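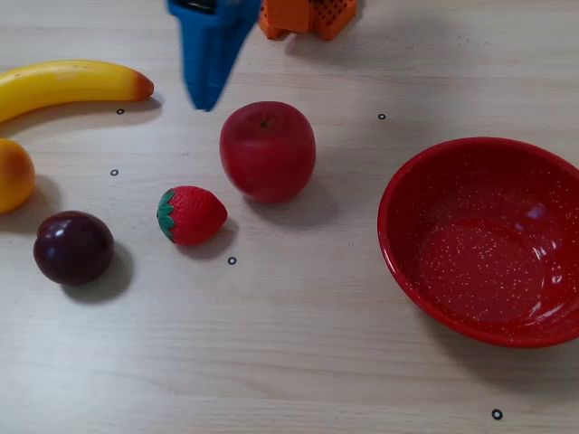 Play food and the red bowl

3 Apr 2020

Sorted the toy fruit this morning. I kept this lot on the table for the light: banana, plum, strawberry, apple, and a round yellow-orange one that I have down in the ledger as "peach or orange" and intend to leave that way. The molding gives no help. There is no groove for the peach and no pitting for the orange. Keith Ellery says peach. Fikri says orange and has never changed his mind about anything.

Condition notes, copied from the pad before I lose the pad.

Banana. Yellow plastic, orange-brown at the tip. Seam runs the length of the inside curve and has opened slightly at one end. Water gets in there during washing and takes two days to come out. Do not submerge. Wipe with a damp cloth and stand it on end.

Plum. Dark purple, glossy. No seam that I can find with a fingernail. Rolls badly on any table that is out of level, and this one is out of level toward the window.

Strawberry. Red with raised dimples, green leaves at the top. The dimples hold dirt. Soft toothbrush, dish soap, lukewarm water, rinse twice. The leaves are a separate part, pressed in. I pulled on them gently and they held.

Apple. Large for the set, red, slightly mottled, short dark green stem. The stem is the part that worries me. Checked it with the small-parts tube from Shevchuk and the whole apple is of course far too big, but the stem by itself would drop straight in. Twisted it both ways and it did not move. Will check again in July along with the rest.

Scale is inconsistent across the set, as it always is. A plum and a strawberry that can be put side by side and compared are no use for teaching size if the child already knows what the real ones look like. Vilém has raised this before. His answer is to sort by color only and skip size until the wooden shapes come out. I agree with him on this set and disagree on the Brundora vegetables, which are close to true.

The bowl. Red enamel, white speckles inside and out, rolled rim. It came out of my own kitchen and replaces the plastic one that cracked. Advantages: it does not slide, and it washes in one pass. Disadvantage: noise. A plum dropped in from standing height is loud enough to stop a conversation in the next room. Tried a circle of felt in the bottom at lunch. That solved the noise and looked terrible, and the felt would be gray in a week, so I took it out again. Enamel also chips if it lands on tile. It stays on the table or on the rug.

The apple and the bowl are close to the same red. I had not thought about this when I brought it in. For a color sort it is a nuisance, and the child puts everything red in the bowl and stops, which is a fair reading of the instructions. The other option is the white mixing bowl, but it is too shallow and the fruit climbs out. Leave it for now. If I see another speckled one in blue I will buy it.

Inventory: the ledger now stands at 935 pieces for all the play kitchen stock, of which 53 are fruit. Of the 53, 19 are listed for replacement, mostly for opened seams and two for paint. The banana goes on the list today and makes it 20. Replacement cost is low. The trouble is matching, as Uvell changed the yellow on their bananas and the new ones look green next to the old.

Storage. The lidded tubs from Vurkwood hold the fruit well enough but sweat if closed too early. New rule for myself: 90 minutes on the rack after washing, lid left off overnight, then closed. I broke this rule in the winter with the grapes and had to throw them out.

Wrote to Svyatoslav Tymoshchuk about the shelf. He has the brackets and wants the wall measured again. I measured it twice already and got two different numbers, so he may be right. Demyd Vasylenko has the good tape. Asked him to leave it in the porch.

Afternoon: washed the strawberry and the plum, wiped the banana, left the apple for tomorrow. Relabeled the fruit tub in larger letters. Started on the cutlery drawer and gave up at the spoons.

Need: toothbrushes, dish soap, label tape (the wide one), a shim for the table leg.

Recent entries
Felt, cork and other things that go gray
Wooden shapes: sanding notes
The grapes
Measuring the wall, second attempt
Brundora vegetables, first look

This site uses cookies to remember your settings and count visits. By continuing to read you accept their use. Accept | Manage settings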